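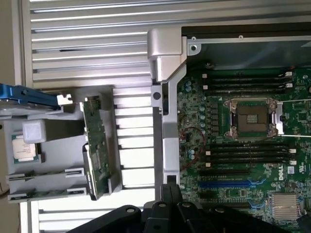
Sowmya Subramaniam wanted to know whether I'd hit the stop or whether the arm had stopped by itself, and she wanted to know it before I'd even taken my badge off the lanyard. I told her I'd hit it. Then I told her I thought I'd hit it. Then I went and got a coffee, and when I came back she was still standing by the cell at Jembridge with the log open, scrolling with one finger.

So, the log. At 2 in the afternoon the Skamo was lining up a processor over an empty socket, same as it had all week, nice and slow. Then the force reading on the wrist went flat. Zero! If you're an arm and you feel nothing, you figure you haven't touched anything yet, so you keep going down. It kept going down. I was on the other side of the cage, eating a pretzel and telling Dewan about my sister's wedding (the band, mostly), and what I heard was a little tick, like somebody snapping a dry noodle.

I ran. I remember the pretzel hitting the floor and I remember my palm on the big red button, and the arm was still when I looked up. What I can't tell you is which came first.

"It says 19 seconds," Sowmya said. "Flat signal, 19 seconds, then stop."

"Stop from me?"

"It just says stop."

We pulled the wrist cover off. The sensor cable had been rubbing on the same bracket for 736 cycles and you could see copper - a bright little spot no bigger than a sesame seed. Dewan whistled. The pins in the socket were mashed flat down one side, and that board was done.

"I've reached in there with it running," I said. "To nudge a tray. You've seen me."

"Everybody's seen you," she said.

She hung the lockout tag on the gate and handed me the pen. I wrote Holcombe, my own last name, in the box for who to call, and then I went back for the pretzel and put it in the trash.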